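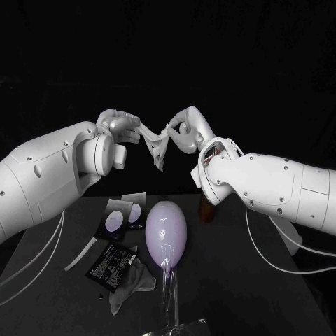 Laketti Community Sewing Room - progress report to the Astine Fund

14 Feb 2019

Dear Guadalupe,

Thank you again for your patience while I pulled this together. It has been a full and mostly happy stretch for us since we last wrote in August, and I kept putting the report off until I had one more nice thing to tell you.

The classes

Our beginners' course is running twice a week now, and we have had 40 people through the door, which is more than I dared put in the application. The evening group filled first, so we moved two of the daytime places over to it. Most people start with a pillowcase and go on to a simple skirt or an apron. A few have been brave and gone straight to zippers - I take my hat off to them!

The mending table has become the part people talk about. Neighbors bring in coats, school pants, curtains, once a whole tent, and sit down with one of our tutors to fix whatever it is themselves. It is slower than doing it for them, and the line gets long, but they come back the next time with their own thread.

Equipment and money

With your grant we bought 4 new machines and had the old serger repaired. The repair came in higher than the quote from Wirkatar, so we spent less on cutting mats and will make do with the ones we have. Fabric is holding up well thanks to a very generous donation of cotton ends from Kandasamy. Everything else is within budget, and the receipts are in the attached folder.

What has not gone so well

The teen group is still small. We planned for 14 and usually see half that. Bhavana Arumugam has been talking with the high school about a later start, as the bus gets in after we begin, and we hope to try the new time this spring. The lighting over the back tables is also poor on dark afternoons, and I would like to raise that with you when we next speak.

Next steps

We will open the second beginners' course, settle the teen schedule, and start a short quilting class that several of our regulars have been asking for (and asking for, and asking for). You would be very welcome to drop in on any class and stay for coffee.

With warm thanks from all of us at Laketti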